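Setodville Civic Forum
Boards, Appointments and Representation
Topic: Residency rule for seats on the library and transit boards

hundell_east wrote:
The town has opened comment on a proposal to change who may be appointed to the library board and the transit board. At present an applicant must have lived in Setodville for 7 years and must own property here. The draft would lower the residency period to 2 years and drop the property requirement entirely. Comments are accepted through the end of June.

I would like to hear the views of members before I submit mine. My own position is that the property requirement should go and that the residency period should stay close to where it is. The transit board sets fares and routes for people who mostly rent. It is difficult to defend a rule that keeps those same people off the board.

pumex_lane wrote:
I served one term on the library board and I support the draft as written. In my last year we received four applications for three open seats, and all four came from the same part of town. The applicants were capable people. They did not, however, use the Hundell branch, and the board voted to shorten evening hours at that branch without a single member who had ever been inside it after 6 p.m.

Radu_K wrote:
I must disagree with the previous poster on one point. The evening hours vote was a budget matter. I attended that meeting. The figures had been before the board since the winter, and the public was invited to speak. Two people did so. A different set of members would have faced the same figures.

I have no objection to renters on either board. I do object to 2 years. A new member needs most of a first term to learn how the budget works, and a person who arrived recently will also be learning the town.

pumex_lane wrote:
The figures would have been the same, I agree. The choice of which branch to cut might have been different. The main branch lost no hours at all.

Radu_K wrote:
The main branch has three times the visitors.

pumex_lane wrote:
In the daytime, yes. I would ask you to look at the evening counts, which were attached to the same report.

hundell_east wrote:
For reference, I am copying the article from the spring issue of the neighborhood newsletter, as several members have asked for it. It is reproduced with the permission of the editor.

Who Sits at the Table

The Hundell district has grown by more than 3,000 residents since the present appointment rules were adopted. Many of them came for work, and many came from other countries. They pay the same fares and fees as everyone else.
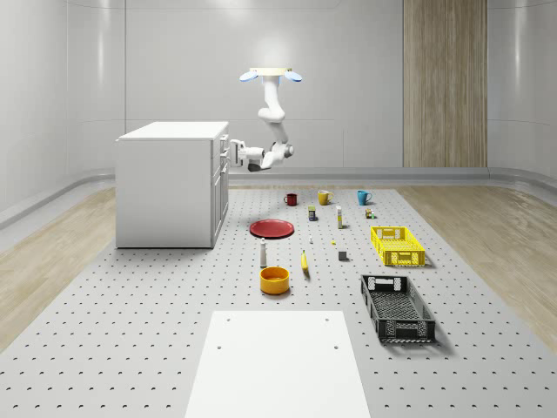 By Iulian Pop
Newsletter contributor

The clerk's office keeps a list of every person appointed to a town board since the rules took effect. There are 306 names on it. Nine of those appointees gave an address in Hundell at the time they were sworn in.

The office does not record where appointees were born or what languages they speak, and this newsletter does not suggest that it should. An address is enough to show the gap. The district is home to nearly a third of the town, and its residents have seldom been asked to serve.

Some of this is a matter of rules. Some of it is a matter of notice. Openings are posted in the lobby of the town hall and in the legal section of the county paper. They are not posted at the branch library, on the buses, or in any language other than English.

marinescu_a wrote:
Thank you for posting the article. I am Aurel Marinescu, and I applied for the transit board last year. I had lived here for six years and I rent, so the application was returned to me unread on both grounds. The letter was polite. I had ridden the number 4 bus to work on every one of those years' working mornings, and I had some suggestions concerning the transfer at Mill Street.

I would support a period of 3 or 4 years if that is what is needed to obtain agreement on the rest.

Radu_K wrote:
Mr. Marinescu, I would have been glad to see your application considered. A period of 4 years is one I could support, and I will say so in my comment. I remain of the view that the article passes too quickly over the number of people who applied. Nine appointments out of 306 tells us little if we do not know whether there were ten applicants from Hundell or two hundred.

pumex_lane wrote:
That is a reasonable request. The clerk holds applications for five years only, so the earlier ones are gone. I will ask for what remains – returned applications included – and post the reply in this thread.

hundell_east wrote:
Please also ask whether notices may be placed on the buses. I was told last year that this needs a vote of the transit board, and I have not been able to find the rule that says so.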